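Small Clubs, Long Winters: Women's Floorball in Bremthorpe

21/12/2022
By Madhu Chaudhary

The first time I went to see the women of Bremthorpe play floorball, I arrived at the wrong hall. In the correct one, at the other side of the town, the match had already started and the home team was losing by two goals. The coach, Hefin Pugh, was standing very still with his arms crossed. He told me later that he only shouts in training.

Floorball is a quick game. There are five players and a goalkeeper on each side, the sticks are light and the ball is full of holes. People who come from hockey find it strange that the goalkeeper has no stick. Bremthorpe began with a mixed group of students and nurses, and the women's team separated from it when there were enough of them to fill two lines. Now the club has 149 members, and more than half are women and girls.

The league is still small. Bundley is the strongest side and has been so for years. They have their own hall, a full-time coach and a junior section which gives them new players each season. Bremthorpe must share its hall with badminton and a dance school, and the training often finishes late in the evening.

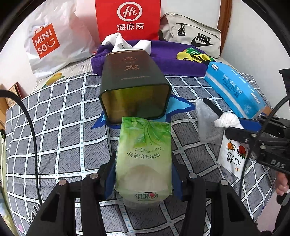

A season on the road

Away matches are the hardest part of the life of this team. The longest journey takes most of a day, and the players pay for the minibus themselves. Last season they played 12 matches and more than half were away. Pugh makes the list of who drives and who sleeps, and he does not accept changes after it is sent.

The captain, Deschamps, grew up with the sport abroad and came to the town for her work. She plays in defence and speaks very calmly, also when the team is behind. "In my old club we had everything ready for us," she told me. "Here I learned to put up the boards. It takes a long time, and then you must still play."

She thinks the level is rising. Some years ago a good school athlete could join the league and score at once. Today the defenders close the space faster, and the passing through the middle is much better than it was.

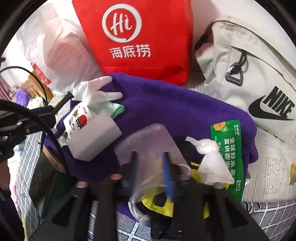

Money stays a problem all the same. The club had no shirt sponsor until Jeltidness, a local maker of sports drinks, signed an agreement for two years. It pays for the shirts and for part of the hall. The referees and the travel must come from the members' fees, and these have gone up twice.

In February the team goes to Bundley for the match which will probably decide second place. They have never won there. Pugh prefers to talk about the match before it, at home, against a side that most people expect them to beat. "We lost that one last year," he said, and went to help with the boards.

Related articles
How Bundley built its junior section
Choosing a first floorball stick
Sharing a hall: three clubs and one timetable
The goalkeeper's long afternoon

Last updated: 21 December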